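Chapter 12
What the Quote Leaves Out: Budgeting for a Two-Arm Work Cell

After working through this chapter you should be able to read a supplier's quote for a small robot cell, add the lines it is missing, and defend the larger number to someone who liked the smaller one.

Key terms: landed cost, cell, end effector, spares ratio, consumables, integration hours, idle cost

12.1 The cheapest part of the project

When the packaging lab at Drulden decided to try a two-arm tabletop cell, Ekene Okonkwo was given a week to produce a budget. She finished in an afternoon. The supplier had sent a one-page quote with a pair of arms, a pair of grippers and a power supply on it, and she copied the total into a spreadsheet, added shipping, and rounded up to look cautious. Her manager, Raffaele Villa, approved it the same day. Both of them have since agreed to let us print this, which is generous of them.

The arms came in March. They were very good arms. They spent their first weeks in their boxes, there being no table to bolt them to, and the purchase order for the table had to go through the same approval that had gone so smoothly the first time. It went less smoothly the second time.

Okonkwo's mistake is the standard one. A robot arm is a thing you can point to in a catalog, with a price printed under it. A cell is everything the arm needs before it can pick up a card without hitting a wall, and most of that is sold by other people, in other catalogs, in packs of 20 when you need three. The first job of the planner is to stop pricing arms and start pricing cells.

Take a cell of the size we will use through the rest of the chapter. As you look at it, try to put each thing you see on a line of a budget, and note which of those lines a robot supplier would be likely to quote.

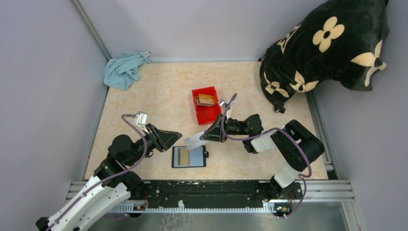

Figure 12.1 A two-arm tabletop cell at work, with one gripper holding a flat white card. Arms, cameras, cabling, mounting bar and walls all need a line in the budget, and so do the items being handled.

Students usually find the arms and grippers first and the cameras second. The cables tend to come late, although a cable that has to follow a moving arm leads a harder life than one behind a desk, and should be budgeted as something that wears out. The mounting bar and its rails come later still. The cloth, the crate and the pillow often get no line at all. Somebody bought them anyway, probably on a personal card, and is still waiting for the money.

12.2 Four piles

We sort the costs of a cell into four piles. The names are ours and you may meet others at work, where any word that sounds like capital spending is treated with suspicion.

Hardware is the pile the quote covers: arms, end effectors, controllers.

Structure is whatever holds the hardware still and keeps everything else in reach. Tabletops, rails, corner pieces and side walls go here. Structure is dull and late, and it decides your start date.

Sensing and wiring includes cameras, their mounts, the boards and the cables. Buy spares with the first order. A second order for one cable costs nearly as much in paperwork as it does in cable.

Work items are the objects the cell will handle. They get bent, stained, borrowed and lost. A budget that treats them as free will be corrected by the office supply cupboard.

Integration hours sit across all four piles and belong to none of them, so they tend to be left out. In this chapter they are charged to the pile that causes them. If fitting the wall panels takes a technician a day, that day is a structure cost, however much the structure pile may object.

12.3 A first worked budget

Drulden's second attempt used a form borrowed from its sister site at Kitumov. The form had 161 lines. Villa thought this was excessive and had it trimmed to 12, whereupon the spare gripper fingers vanished and had to be bought in a hurry. The version in Table 12.1 is a compromise, and like most compromises it has a line called "Other."

Before you turn to it, work through the exercises below.

Exercises

1. List the structure items visible in Figure 12.1. For each, say whether you would buy it, build it, or hope it was already in the building. Price the third group as if it were not.

2. A supplier offers a discount on a third arm. Write down what else a third arm would oblige you to buy, and decide whether it is still a discount.

3. Villa asks you to take ten percent off the total without touching the hardware pile. Draft a reply of no more than 202 words. Keep it polite.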